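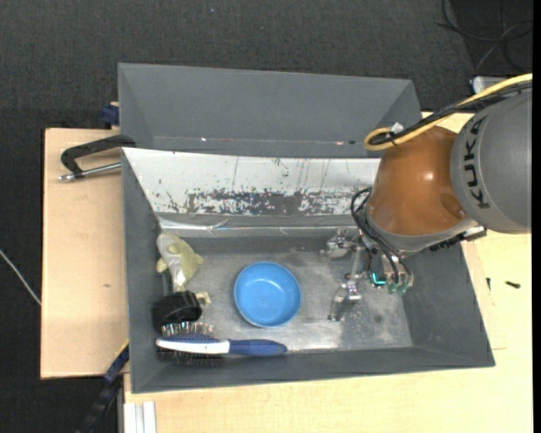
Slide 1. Open gray bins on a light wooden tabletop.

Speaker notes: Safety stock for slow-moving parts
Osgate, Monday, September 14, 2020

Slide 2. Scope
Slow movers only. Define: a part with fewer than 60 units issued per year. Fast movers use the existing reorder formula and are not covered today. Say this early, it came up at the last session and took most of the question time.

Slide 3. Why the standard formula fails
The formula assumes demand during lead time is close to normal. Slow movers have long runs of zero weeks and then a single order. Show the histogram for the Eslow hinge pin. Point to the zero column. The mean and standard deviation are both correct and neither helps in setting the reorder point.

Pause for questions on the histogram.

Slide 4. What to use instead
Poisson when orders are for one unit at a time. Compound Poisson when order sizes vary. To choose, divide variance by mean for weekly demand. Close to 1, use Poisson. Well above 1, look at the order sizes before doing anything else.

Slide 5. Worked case
Manalo gasket set. Lead time four weeks, mean demand 0.5 per week, so mean lead time demand is 2. Poisson gives a 95 percent chance of demand at or below 5. Stock to 5 and reorder on every issue. Read the cumulative row aloud: 0.135, 0.406, 0.677, 0.857, 0.947, 0.983. Four units gives 94.7 percent, which misses the target by very little. Let the room argue over four or five. Cost of the part decides it.

Slide 6. Lead time
Use received dates from the dock log. The dates in the purchasing system are promise dates. For Grasico parts the gap is large enough to change the answer.

Slide 7. Minimum order quantity
If the supplier sells in packs of 100, the reorder point matters less than the decision to stock the part at all. Skip this slide if running over.

Slide 8. Data needed
Two years of weekly issues, zero weeks included. The default export drops the zeros. Put them back first. The sheet handles about 1000 part numbers before it gets slow.

Slide 9. Next steps
Trial list goes out in October. Send corrections to lead times before then. Leave this slide up during questions.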